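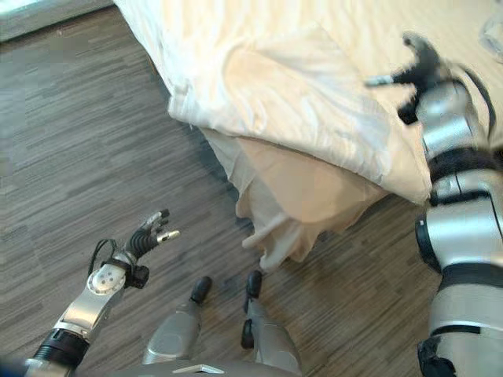
Bedding collection opens at Zernlow guest house

A guest house in Zernlow is giving away its old bedding this November after replacing the duvets and sheets in all its rooms.

Fiona Dalgleish, who has run the Ogbonna House for 11 winters, said the thick white duvets were still in good order but had become too warm for the building once new heating was put in. Lighter ones have been bought for the spring.

"They hang well over the sides of the beds and guests kept pushing them on to the floor at night," she said. "We've gone down a size as well."

The grey wood-look floors, laid when the carpets came out, will stay. Cream bed skirts are being kept in some rooms and taken off in others so that the boards underneath can be swept more easily.

The work has cost £1,752, including £500 for the new sheets. Aled Cadwaladr, who looks after the laundry, said each duvet would be washed and aired before it was handed over.

Bedding can be collected from the side door between 2pm and 4pm while stocks last, with a limit of two items per household. People are asked to bring their own bags. Pillows are not included.

Anything left at the end of the month will go to the animal shelter on Plitari Road, where Adebayo Onyeka has asked for blankets and old towels too. These can be left in the porch at any time.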